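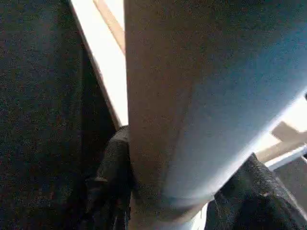 ## 4. Montagem da coluna no pé

Vale para a coluna Priluvar, versão lisa. Quem tem a versão com rosca salta para a secção 5.

**Antes de começar**

- coluna
- pé moldado
- pano macio, dos que não largam pelo
- fita métrica
- chave do kit (saco pequeno, junto aos parafusos)

**Atenção:** não apertar nada antes do passo 6. Peças apertadas cedo demais ficam tortas e depois é desmontar tudo.

1. Escolher uma superfície plana, firme. Mesa ou bancada servem. Alcatifa não – o pé assenta mal e a coluna inclina.
2. Tirar a película das duas peças. Se ficar cola, pano húmido e sabão neutro. Nada de álcool nem de acetona.
3. Ver a ponta da coluna que entra no pé. Passar o dedo à volta do rebordo, tem de estar liso. Rebarba pequena sai com lixa fina. Rachada, parar e pedir outra peça (contactos no fim da secção).
4. Pé na superfície, encaixe virado para cima.
5. Baixar a coluna a direito até fazer batente. Sem martelo, sem rodar à força. Se prender a meio, subir, limpar o encaixe e tentar outra vez.

**Nota:** a coluna entra 7 cm no pé. Convém fazer uma marca a lápis antes, apaga-se depois com o pano.

6. Segurar em baixo, junto ao pé, um apoio de cada lado da coluna. Segurar em cima faz alavanca e abre o encaixe. Com a coluna parada, apertar os parafusos do pé, meia volta de cada vez, alternando. 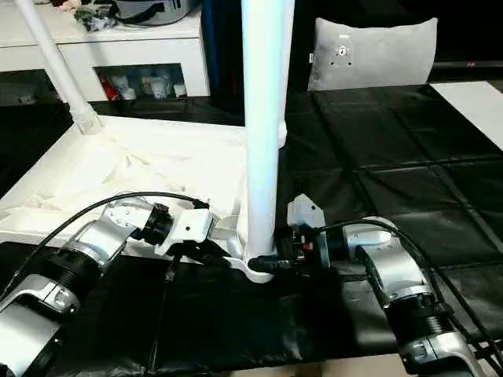
Manter o apoio dos dois lados até ao último aperto, só depois largar. Primeiro uma mão, depois a outra.

7. Verificar o prumo. Nível encostado à coluna, duas posições, de frente e de lado. Se estiver fora, aliviar meia volta, corrigir, apertar de novo.
8. Abanar de leve. A folga no pé tem de ser zero. Se mexe, repetir desde o passo 5.

### Cuidados

- Não arrastar o conjunto pela coluna. Levantar sempre pelo pé.
- Carga máxima no topo: 100 N, ja com acessórios.
- Não pendurar peso só de um lado. O conjunto tomba.
- Crianças longe durante a montagem.

### Problemas frequentes

**A coluna roda dentro do pé.** Parafusos mal apertados, ou entrou menos do que os 7 cm. Ver a marca a lápis.

**O pé baloiça.** Quase sempre é a superfície. Mudar de sítio antes de mexer nos parafusos.

**Riscos no acabamento.** Pano seco, sem pressão. Riscos fundos não saem, pedir peça de substituição: ref. 265 para a coluna, ref. 698 para o pé.

### Limpeza

Pano húmido, secar logo. Não deixar água acumulda na junta entre coluna e pé.

### Contactos

Peças: Meenakshi Prajapati, armazém de Illden. Dúvidas de montagem: Pankaj Ahuja, oficina de Fimville, só de manhã. Indicar sempre a referência e mandar foto da junta. O armazém fecha para inventário em maio – os pedidos feitos nesse mês seguem em junho.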